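**Brown paper under small parts bins, how do you keep it flat?**

Rezaul Roy
I sort screws in my room in Risbridge and I cover the table with brown paper from a roll. After two days the corners curl. What do you use?

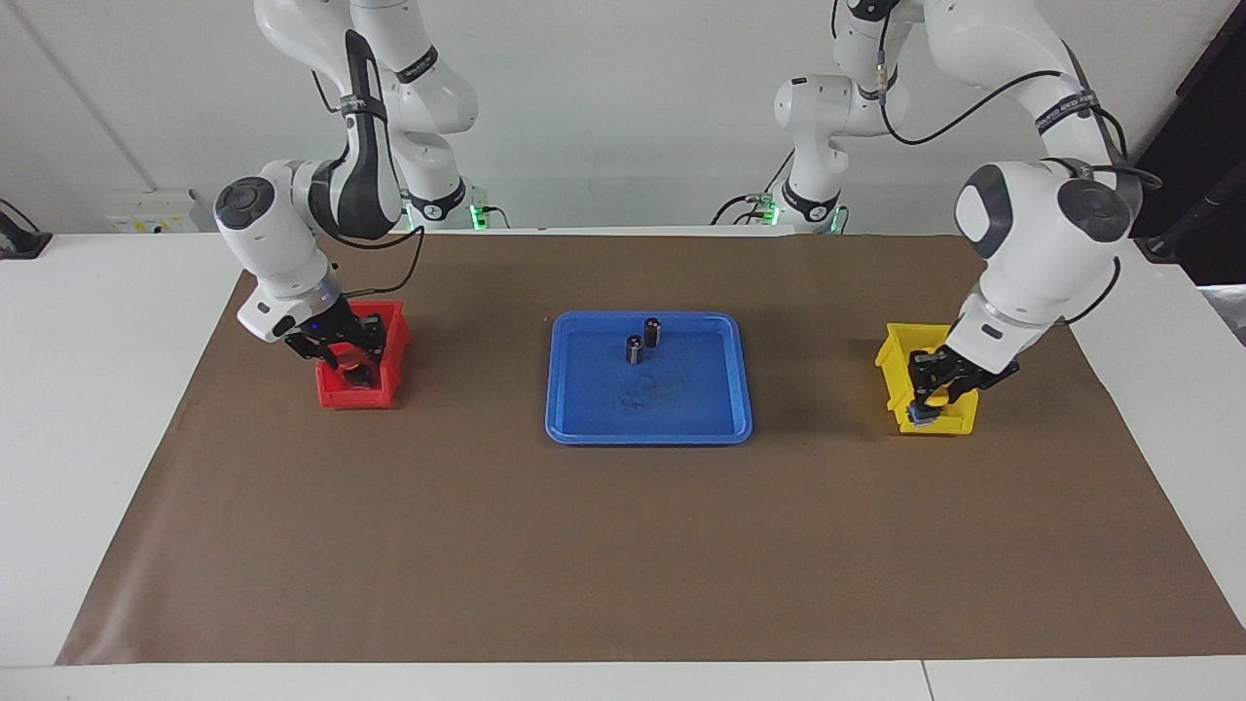 Khôi Phan
I had the same problem for almost 3 years. Roll the paper backwards for one night, then tape only the short sides. A small bin with a low front, like the red one on the paper, I keep near the side, so it holds the sheet also.

Takagi
Just buy a mat.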